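Automation and Work, week 7: the cleaning crew

48 shares | 2 comments

OK so last week we did warehouses, and a few of you said (fairly!) that warehouses are the easy case. So on to Inskip, the firm that cleans and resets staff kitchens, and what happened to the people there once the planning for robot arms began. I spent a Tuesday with their trial group and came home with far too many notes - you're getting the short version.

The first thing I learned is how much of the job is picking stuff up. The crew had never called that a skill. Then they had to write it down for the Brodach project, every grip and every height, and the list ran to 67 entries before they got to the sinks. A lot of the trial work is done in simulation, and a tool lying flat on a table got its own long entry: which end do you go for, and how wide do you open?
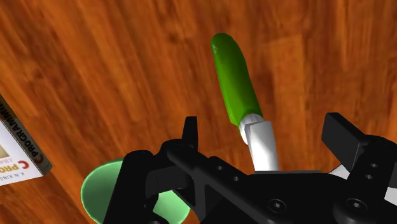 Vol. 2, p. 48

Now think about who wrote that list. It was the cleaners, on paid time, and Freya Kettle argued hard for that. She wanted their names on it too, and she got them. Compare this with the Grolari reading, where the engineers watched through a window and guessed. Same kind of task, very different mood in the break room!

The second thing is pace. A person wiping down a table moves the spray bottle without thinking, chats, notices the chair that needs fixing. Give the bottle to an arm and somebody has to decide where it goes, and that deciding becomes a job - with a new title and (sometimes) no new pay. Hold on to that for the essay.
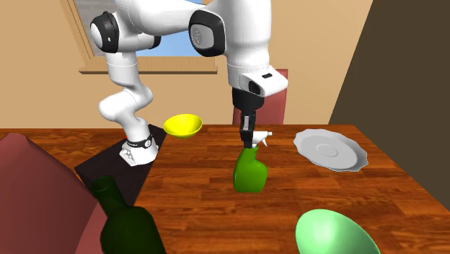

Duygu Yüksel wrote back after reading a draft of these notes that I'm too cheerful about the new titles, and that at her site the "robot lead" still mops at the end of the shift, for the same hourly rate. She'd like us to ask who gets the training hours before we ask what the arm can do.

I think she's right, so that's our opening question. Bring the Prerarwood contract pages, and please read the part on shift changes before class.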